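Unit 6 handout: Reading a bin-picking package offer

Bring this to the lab session. You will need the Arango data sheet and the Basura data sheet, both in the course folder. We use the Arango package as the main case and come back to Basura in the homework.

What is being sold

A bin-picking package is sold as one item, but a buyer should read it as separate parts with separate terms. The Arango offer from Flarar lists a gripper, a vision unit, the picking software, and two days of setup on site. The arm is not included. Neither are the bins, the table, or any guarding. Read the exclusions page before the price page.

The quoted price for the software is $3,379 per year per arm. The gripper is a one-time purchase. If the license lapses, the gripper still opens and closes from the robot's own controller, but pick planning stops.

What the offer promises

Flarar states a rate of 10 picks per minute on mixed household goods. The footnote gives the terms: items under the weight limit, one bin to one bin, no item touching the wall. Change any of those and the number no longer applies. The Wellildale plant, used in the sales sheet as the reference site, runs boxed goods only, so it tells you little about loose items.

Items and bins

Ask what was in the bin when the rate was measured. Cleaning supplies are a fair test set. A clear bottle is hard for many depth cameras because the metal floor shows through it. A brush has bristles on one side and a smooth back on the other, so the grip depends on how it landed. Long handles lie at odd angles, and an item leaning on a side wall leaves little room for a finger.

Bare metal bins add glare. Scuffs and stains on the floor can also show up as false edges. Flared walls give the gripper a bit more room near the rim than straight ones.
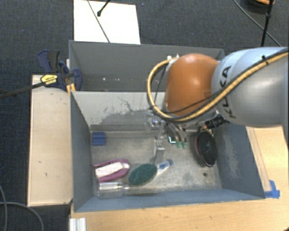
Cables and hoses

Anything routed along the arm has to follow every wrist move without pulling tight or catching on the rim of the bin. Check whether the offer includes a hose kit or leaves routing to the buyer. Arango leaves it to the buyer. Allow about 16 hours for routing and testing the first time.

Terms to check

Warranty start date: delivery or sign-off
Spare fingers: included or extra
Who retrains the software when items change
Response time for remote support

Homework

Do the same reading for Basura. Write one page. State the promised rate, the conditions attached to it, and 2 questions you would send the seller before signing.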